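Search the help forum
Search
2022-02-26 | Posted by Iyengar
2 min read

Prulance gas barbecue – discount code dropped off my order, ticket 273

Hello, me again. I ordered the Prulance 2 burner from the Nuvthorpe shop in January, when it was on offer with £34 off, and the basket showed the lower price right up to the payment page. Then I got charged the full whack! I've tried the code again in another browser (and on my phone) and it says "already used", so it's gone through somewhere.

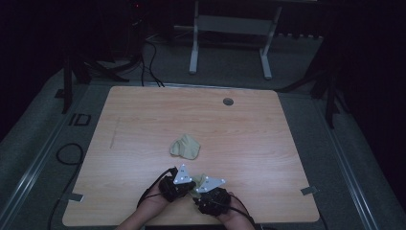
Your first reply said to wait for the Fornanska courier to mark it delivered, as the refund goes out after that. Well, it's been marked delivered and I've got the barbecue in the garden, but no refund yet – I checked my bank this morning.

Update: chat support found the order and said the code was logged against an old basket I'd left open. They've sent it over to billing and I should hear back in two working days. Leaving this ticket open till the money turns up.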